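Why robots need rules

Robots can lift, carry, cut and sort. Some are very strong, and none of them can tell by themselves that a finger is in the way. So people write rules, called standards, for the firms that build and use them.

One rule is about stopping. A robot at work must have a stop button that people can reach quickly. Another is about speed. When someone comes close, the robot has to slow down or keep still.

At Edham, children aged 10 and over can visit the robot workshop. Visitors stay behind the yellow line until Nattawut Thaweesak says they may cross it. 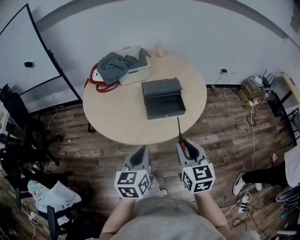 Tools have rules too. A long, thin tool can poke someone, so you think about where the tip is pointing before you move. The person at the round table is holding one with an orange handle in a gripper, and its tip points up near the corner of the open metal box. Keep your face well back from a tool like that, and wait until it has been put down before you reach for anything on the table.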